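Tullgate Tech Letter
30 October 2020

One cable on the desk at last

I have been waiting for this one! The Lencho dock finally landed on my desk in August, and after living with it every day since then I'm ready to say that single-cable charging and video has grown up. For anyone who skipped our last few issues, Lencho is the little dock from Prestar that takes one USB-C lead from your laptop and gives you back two display outputs, wired internet, a card reader and a handful of the old rectangular ports we all still need.

My previous setup was a tangle. I had a charger brick, a video adapter that got hot enough to worry me, and a hub that dropped my keyboard whenever I plugged in a phone. Now I sit down, push in one plug (either way up, which I still enjoy more than I should) and both monitors wake before I've found my coffee.

A few things surprised me. The dock passes enough power to keep a 13 inch laptop topped up even during long video calls, and we've all had plenty of those this year. Copying photos is quick too. I moved a folder of 487 raw files off a card while a backup ran to an external drive, and neither job choked. Wake from sleep was flaky for the first week, then a firmware update came along and I haven't had a blank screen since.

There are gripes. The cable in the box is short, so the dock has to live right beside the laptop, and the power light is bright enough to read by. I put a bit of tape over mine. Also, the updater only runs on Windows for now. Ruth Mottram, who edits our Mac pages, had to borrow a machine to get hers up to date and would like it noted that she was not amused.

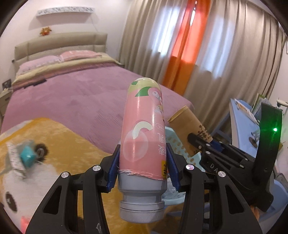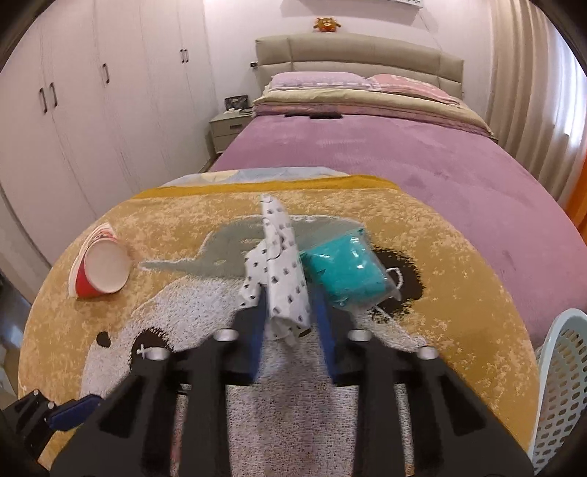

Picking the right cable

Several of you wrote in after the last issue asking why a cable that charges a phone perfectly well won't run a monitor. Great question, and it trips up everyone I know. The plug on the end tells you the shape and nothing more. Inside, some USB-C cables carry only power and slow data, some carry fast data, and some carry the lot.

Look at the packaging before you buy. If it lists a data speed in gigabits, you're on the right track for video. If all it mentions is watts, assume it's a charging cable and keep it by the bed. Length matters as well: the fastest cables tend to be short, and a long one that claims to do everything deserves a second look at the fine print.

I've started labeling mine with colored tape. Green for video, yellow for charging, and anything I can't identify goes in the drawer until I have an evening to test it. That drawer is getting full.

Coming up

Next issue I'll have notes on the Hokuslow file sync app, which has a new version out and a much friendlier setup screen. Ruth is testing external drives, 52 hours into a copy-and-erase marathon as I type this, and she has opinions about fan noise. Send us your cable questions in the meantime. Hit reply and they come straight to my inbox.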